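I've been asking the same question since September: can a robot pack my suitcase yet? Folding towels is old news by now, but packing is the chore I'd hand over tomorrow — soft clothes, slippery pouches, zippers, a lid that won't stay put. Every item changes shape the second you grab it! 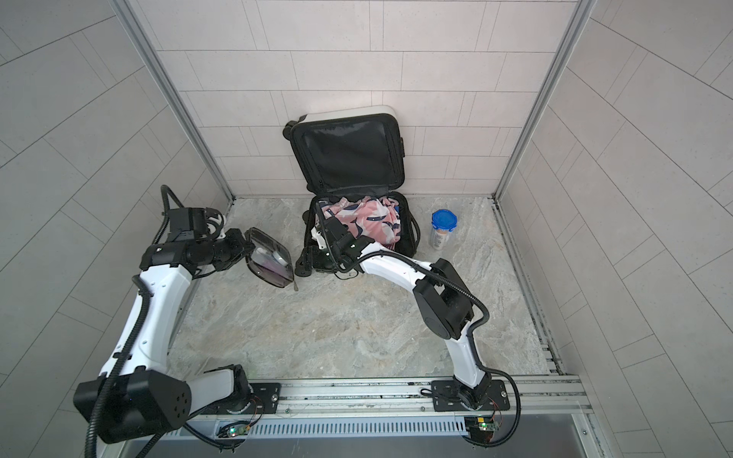
What gets me excited is having two arms to work with. I pack with both hands without thinking (one holds the shirts down, the other sneaks the toiletries in), and one arm alone always looked so helpless to me. My own record for a weekend bag is 3 minutes, and I'd happily let a machine take 45 if I could drink my coffee meanwhile. Next I want to see one close the zipper on an overstuffed bag.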